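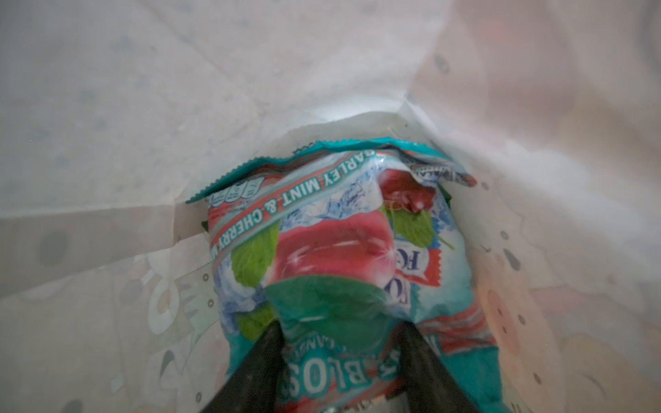

Chapter 6
Filling a Gift Bag

What you will learn in this chapter
How to choose the right bag for small sweets and packets
How to place the contents so that the bag stands by itself
How to work with the opening and the handles
How to check a bag before it goes to the counter

Words to know
Crease: a line in the paper where it was folded.
Rim: the top edge of the bag.
Base: the flat part at the bottom, on which the bag stands.
Filler: soft material, often tissue or cut paper, which holds the contents in place.

6.1 Why we begin with the bag

In the previous chapter you learned to wrap a box. A box is patient. It has straight sides and it keeps them while you measure and cut. A paper bag is different, and many students are surprised how difficult it is to fill one nicely. The walls fall inward, the base does not open fully, and the first packet slides into the corner and stays there.

When I started to work at Corrigan, a small gift and stationery shop, I thought that bags were for customers in a hurry. My first teacher, Clodagh Moynihan, gave me a pile of them and asked me to put one packet of candy in each. I finished quickly and I was proud. Then she took the bags one by one and looked inside from the top, as a child would look. In most of them the packet was lying on its face and the label could not be read. I did all of them again.

That is why the first exercise of this chapter is so simple. You will need one paper bag and one soft packet. A crinkled plastic pouch of candy is a good choice, for example a fruit or mint flavour, because it bends and shines and does not want to stand up. If you can place such a packet well, a jar or a small book will give you no trouble.

6.2 Opening the bag

Paper bags are stored flat, and they remember it. Before you put anything inside, place one hand in the bag and press the base down with your fingers until it is flat against the table. Then run your fingers along each corner from the base to the rim. Do this slowly. A thin white paper will show every hard crease, and printed colours on the outside can often be seen through the wall from inside, so a damaged place is easy to notice at this moment.

Stand the bag on a smooth, hard surface. A stone or marble-look surface is very suitable, while a tablecloth is not, as the base will rock on it. If the bag has a pattern of dots, flags or small figures, decide now which side is the front.

6.3 Placing the contents

Hold the packet by its sealed top edge and lower it into the opening. Please do not drop it. Keep the rim open with the other hand, on the side away from you, and let the packet touch the base before you release it.

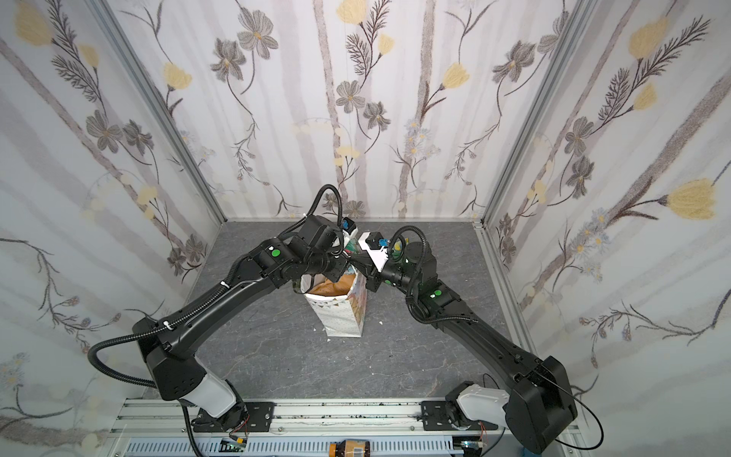
Both sides of the work are equally important, the holding and the lowering. Beginners look only at the thing they are putting in, and the rim closes behind it. Róisín Madigan, who taught this course before me, asked her students to practise for 30 minutes with an empty hand, only going in and out of the bag without touching the paper. It sounds strange but I recommend it.

Handles are another small difficulty. They like to fall into the opening together with the packet. Fold them outward over the rim before you begin, and lift them again at the end.

If you use filler, put a thin layer first, then the packet, then a little more at the sides. Small scraps of paper may fall beside the bag. Leave them until the bag is complete, and then clean the whole surface at once.

Exercise 6.1
Fill 2 bags with one soft packet each, the first without filler and the second with filler. Look into both from above. Write down in which bag the name on the label is easier to read, and keep your notes for section 6.4, where we will add a second packet.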